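Bridthorpe two-arm laundry cell, open day review

Linville ran the cell at its June open day for 342 minutes, by the log on the wall.

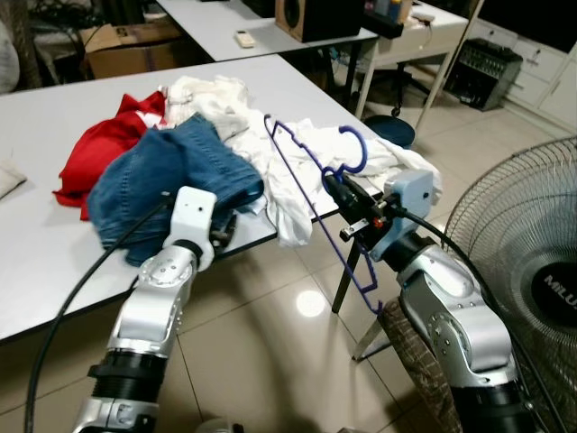 Grip quality decides whether a unit like this is worth the floor space. Bridthorpe fits a different gripper housing to each arm, one white, one light blue. The blue one held a purple hanger by its hook, at a steep tilt — a thin target. The cables hang outside the arms, and I would want them clipped.

Controls are plain and the manual runs to 228 pages. Rating: withheld until I see a full shift.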